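Filed under: Threads / Robotics / Grippers 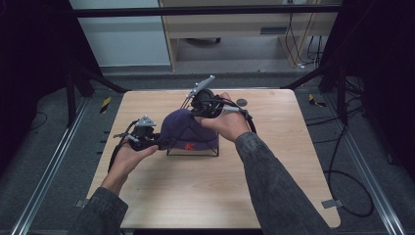
1/ Two hand-held grippers, one baseball cap, one long thread

We've been comparing finger pads for the hand-held grippers. The cap is navy or purple depending on who you ask, has a red K on it, and has now been grabbed by more engineering than any hat deserves.

2/ The contenders. Set A is the stock pad from Bravedia. Set B is the Cellunis pad, softer, pricier, and shipped in a box big enough for a microwave. Same grippers, same hands, same cap on the same wire stand.

3/ Why a cap? Because everybody tests on blocks. Blocks want to be picked up. A cap folds in where you squeeze it and sticks out where you don't, and the brim has its own opinions about gravity.

4/ Method, such as it is: clamp from both sides, lift, turn, put back on the stand. 40 lifts per pad set, then swap. Natsumi Takagi did most of the lifts and would like her thumbs mentioned in the acknowledgments.

5/ Early on, Set A was winning. I had a whole smug post drafted about paying extra for squishy rubber. It's in the trash now.

6/ What changed was the brim. Set A holds the crown fine but lets the cap rotate as soon as you tilt it. Set B gives a little and then stays put. Over the full run Set A slipped twice as often, and always in front of visitors.

7/ Wear is the other thing. Look at the edge of the pad on the left finger, all scuffed along the rim. Cosmetic so far. I've seen pads go from cosmetic to confetti in an afternoon, so we check them between runs.

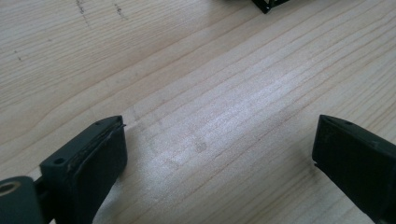
Cusow, Wednesday, September 1, 2021

8/ Morning update. Swapped controllers overnight, from the old Hoshino board to the new Hoshino board. The new one logs at a higher rate and has a fan that sounds like a small regret.

9/ Our logs now have 1372 grasps in them going back to July. Tadeusz Pawłowska wants 4000 before he'll let me put the word "reliable" in a slide. He has also banned "robust," "seamless" and, after last month, "basically."

10/ Someone asked about opening width. With the fingers spread you get plenty of room for a cap crown, less for a brim coming in at an angle. If you approach brim first you will poke it, and the stand will go for a walk.

11/ Someone else asked why we don't just use suction. On a cap. With stitching. I admire the confidence.

12/ Cables. Each gripper has one and they both want to be where your wrist is. Best trick so far is looping the right one over the back of your hand before you start. Second best is swearing.

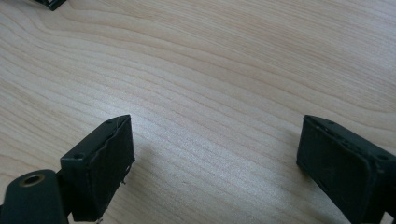 Fingers open, pads facing. Note the fuzz on the edge of the left one.

13/ Lint is a real variable, by the way. A few fibers on the edge don't seem to matter. A pad face full of them does, and the slip numbers creep up. We now wipe down every 2 runs with a damp cloth. Took us far too long to write that on the checklist.

14/ Where I've landed: Set B for anything floppy, Set A for anything that holds its shape, and no more buying pads after 10 pm. Next up is wrist camera angle, which Natsumi and I already disagree about.

15/ Will post the slip table once Tadeusz has finished removing adjectives from it.

Last updated: September 2021

Contact | © 2021 | Back to top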